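Search news Enter keyword Search

Print this page
E-mail this page
Reading time: 2 minutes

2024-12-31

Fonolis adds corn starch to its dry goods range for small kitchens

Fonolis, the Oakley food wholesaler, is adding bagged corn starch to the dry goods it supplies to cafés, takeaways and community kitchens. Orders are open now through the trade counter and by telephone.

The addition follows requests from customers who had been buying starch separately from supermarkets, often in small tubs. Fonolis already supplies rice flour, potato starch and dried noodles, and the new line will sit with these in the Plolport price list under code 3634. Plolport is the company's own list for kitchens that order by the bag and not by the pallet.

The first delivery is of 1000 bags. Customers may order a minimum of two bags, and there is no charge for adding them to an existing weekly drop.

Lorraine Mellor, buying manager at Fonolis, said: "We were asked for corn starch at the counter most weeks and had to send people elsewhere. Cooks want it for sauces, for coating chicken before frying and for set puddings. It is a basic item and we should have had it sooner."

The corn starch comes in translucent plastic bags with the name printed in Chinese and English. The Chinese wording on the front also gives the alternative name 粟粉, which many customers use when they order, and a round badge carries the words 非转基因, meaning non-GMO. Counter staff have been given both names so that telephone orders can be taken under either.

Almost 30 kitchens tried corn starch from the wholesaler during a trial that began in June. Abenezer Weldu, who runs the kitchen at the Grurkmont lunch club, was one of the cooks who took part.

"We use it to thicken stews and in a custard that we make on club days," he said. "I mix it with cold water first, then stir it in near the end. Before the trial I was buying little tubs and running out halfway through the week."

Fonolis advises kitchens to move the contents to a lidded container once a bag has been opened and to keep it somewhere cool and dry — steam from a nearby hob will make it clump. The label should be kept with the container for allergen checks.

A printed sheet with mixing quantities for sauces and puddings is available free from the trade counter in Oakley. Existing account holders will receive a copy with their next invoice.

Ends

Print | E-mail
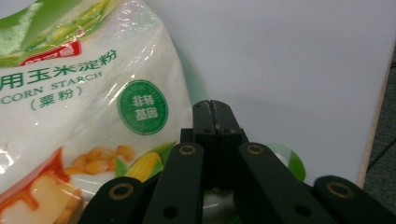 Corn starch, new to the Plolport list from Fonolis.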